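The long way round with bread

When I moved into the flat above the old Drurkier bakery, I had every intention of buying my loaves downstairs like a sensible person. Then the bakery shut in July, the nearest shop was 2 miles off in Poltlow, and I found myself with a bag of strong flour and a great deal of confidence. The first loaf could have propped open a church door.

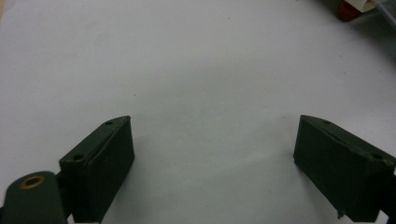 Good bread needs time more than it needs muscle, and it took me an embarrassing number of evenings (and one very sore wrist) to believe it. I used to throw flour about as if I were gritting a road. Now I like to start with a surface as plain and pale as a white tabletop with hardly more than a speck or two on it, and I add flour only when the dough really begs. A wetter dough is a nuisance to handle — it will get up your sleeves, I promise — but it bakes into something far lighter.

It was Mohcine Ezzat who put me right. He baked for years at Lamrani, where they turned out 1,000 flatbreads before breakfast, and he still can't pass a bowl of dough without giving it a prod. His own recipe starts with 600 grams of flour, a spoonful of semolina and a long night in the fridge.

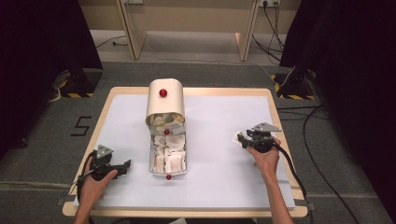 By morning the dough should have crept up the sides of the bowl and smell faintly of apples. Tip it out gently, fold it over itself, and leave it be while you have your tea. Mohcine bakes his in a lidded pot, as hot as the oven will go, and takes the lid off for the last stretch so the crust can darken. I always lose my nerve and pull mine out too early, and he always sends me back for another five minutes.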